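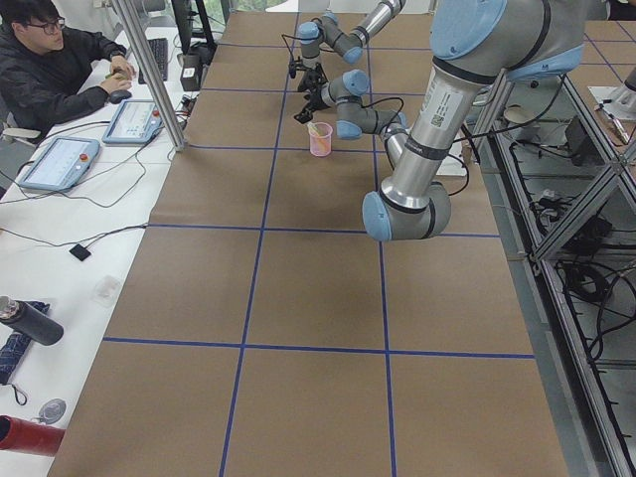 **Figure 3.** Work table covered in brown paper and marked off with blue tape; two robot arms.

## 4.2 What buyers read first

We turn now to the listings themselves, and to the question that got us started on this project in the first place: when people shop for a condominium in a resort town, which part of the write-up do they go back to? Our sample holds 309 listings from Wonport and the hillside streets of Cludthorpe, all of them posted between the first snow and the end of March, when (as any agent in either town will gladly tell you over coffee) most of the serious looking gets done.

We sorted the opening sentence of every listing by its main subject, using the scheme Birhane set out for lakefront homes, with a few small changes to suit the mountains. Views came first by a wide margin, followed by floor level and then the kitchen. Monthly fees, which our readers told us they cared about a great deal, were mentioned in the opening of only 13 listings, and we will admit that this surprised us.

Time on the market is a harder matter, and we want to be careful with it. Listings that named the fee early sold in roughly 8 weeks, a little faster than the rest, but most of them were smaller units in the Jukis buildings near the lifts, and those tend to go quickly whatever is written about them. When we set the Jukis units aside, only six early-fee listings were left, far too few to lean on. We come back to this in Section 5, where floor area and parking are added to the model.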